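Clastau Quiet Fill Kit for two-piece toilets

In stock – ships from our Bellerel warehouse
Price: $40
Sold by: Radwa Ouali, bathroom repair parts

I've been selling toilet parts for long enough that my family has stopped asking about my day, and this is still the box I grab when a friend calls about a tank that won't shut up. You know the sound. You flush, you go back to bed, and twenty minutes later it hisses at you for no reason. Nine times out of ten it's an old fill valve or a tired flapper, and this kit has both, plus the bolts and the big gasket in case you decide to pull the tank while you're at it.

I put the Clastau kit in my own upstairs bathroom first (I do that with everything I stock, which my husband has opinions about). The fill valve is a lot quieter than the one it replaced, and the height adjusts with a twist of the collar, so it goes into short tanks as well as the tall old ones. My only gripe is the refill tube, which comes coiled up so tight that it fights you. Run it under warm water for a minute and it relaxes.

What's in the box

Fill valve with adjustable height
Flapper, soft rubber, fits a standard two-inch opening
Refill tube and clip
Two tank bolts with rubber washers and wing nuts
Tank-to-bowl gasket
Supply line washer
Fold-out instructions (the drawings are good, the English is a bit funny)

Before you order, please lift the lid and look! If your flush valve opening is the size of an orange you're fine with this one. If it's closer to a grapefruit, you need the three-inch flapper, and I sell that separately. One-piece toilets won't need the bolts or the gasket, so you'd be paying for parts that sit in a drawer – get the valve-only pack instead.

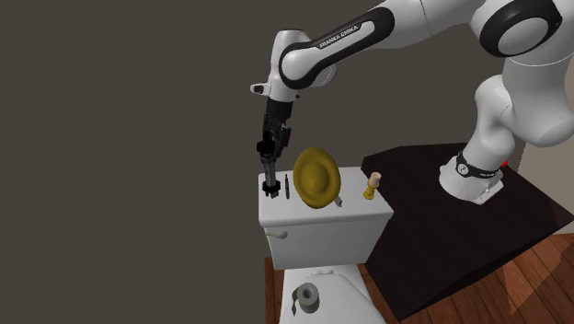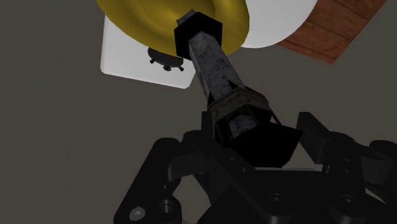
White toilet tank in the first picture, hex shaft with a black cap in the second.

Putting it in

Shut off the water at the wall, flush, and sponge out whatever is left in the tank. Keep a towel on the floor. Unscrew the supply line, undo the locknut underneath, and the old valve lifts straight out. Drop the new one in, hand-tighten the nut, and then give it a quarter turn and stop. Please stop. I get more calls about cracked tanks than anything else, and it's always somebody who gave the nut one more good heave.

If you're doing the bolts too, go back and forth between the two sides a little at a time so the tank comes down level. A tiny bit of wobble is okay before you put the lid back on, but you don't want it rocking when you lean on it.

The water line should sit an inch below the top of the overflow pipe. Clip the refill tube to the pipe, and don't stuff it down inside, or you'll get a slow siphon and be right back to the hissing.

Questions I get a lot

Will it work with a Wusix tank? Yes, as long as it's the two-piece model. Sandrine Brunet wrote in to say hers went in fine, but she had to trim the flapper chain.

What about drop-in cleaning tablets? I wouldn't. They eat rubber, and Clastau won't honor the warranty if you use them.

Do you have it in bulk? I do! Othmane Cherkaoui looks after our orders for landlords and building managers. Packs start at 80 kits, and there's a better price at 500.

Shipping and returns

Orders placed before 2 p.m. go out the same day. Unopened kits can come back within 40 days, and if a part is missing from yours, just email me and I'll mail that one piece for free. The darker gasket that came with the older boxes is gone as of October – the new one is thicker and seals the same.

Item number 259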